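**Tarefas domésticas e automação: ponto de situação**

24 de setembro de 2024

O Instituto Kohlhase prossegue o estudo sobre a capacidade de sistemas automáticos para executar tarefas correntes de cozinha e de oficina. A segunda fase, coordenada por Elfriede Vogler no âmbito do projeto Lirnilico, incide sobre a arrumação de alimentos em recipientes, tarefa que qualquer ajudante de cozinha cumpre sem instruções e que continua a oferecer dificuldades às máquinas.

A prova escolhida consiste em colocar quatro raviólis de imitação num cesto de cozedura a vapor, em bambu, deixando no lugar os restantes objetos da mesa.

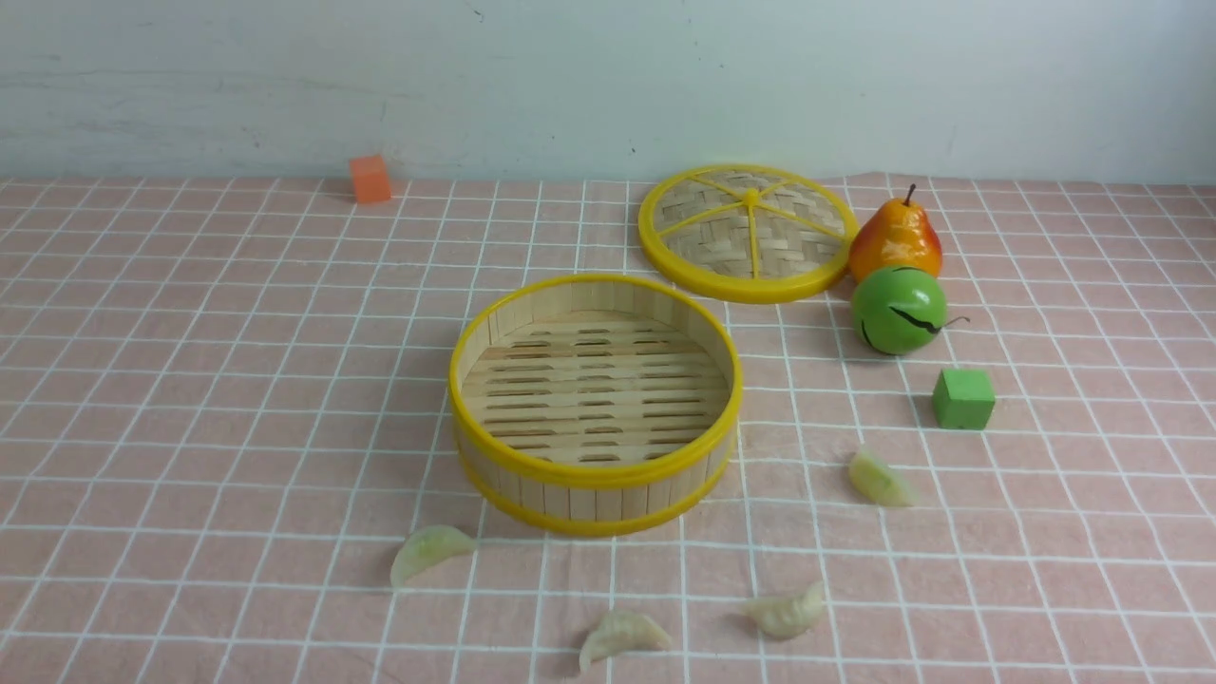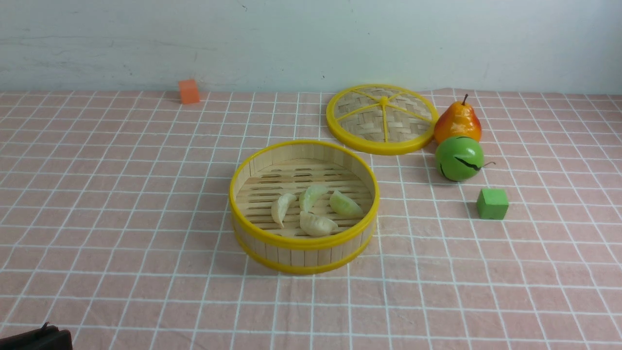 *Mesa de ensaio do projeto Lirnilico: os raviólis sobre a toalha (primeira imagem) e dentro do cesto (segunda imagem).*

No relatório intercalar, que abrange 201 ensaios, a equipa considera que a preensão de peças pequenas e de forma irregular atingiu um nível aceitável em condições controladas. A colocação da tampa, pelo contrário, permanece fora do alcance do sistema com a regularidade exigida, e a passagem a alimentos verdadeiros, moles e aderentes, não está prevista nesta fase. O parecer técnico, assinado por Mattes Tiedemann, desaconselha por ora qualquer anúncio de utilização doméstica.

A terceira fase terá início em novembro, com 7 tarefas adicionais, entre as quais a dobragem de panos e a separação de ferragens. O relatório pode ser consultado pelos membros na secretaria do Instituto.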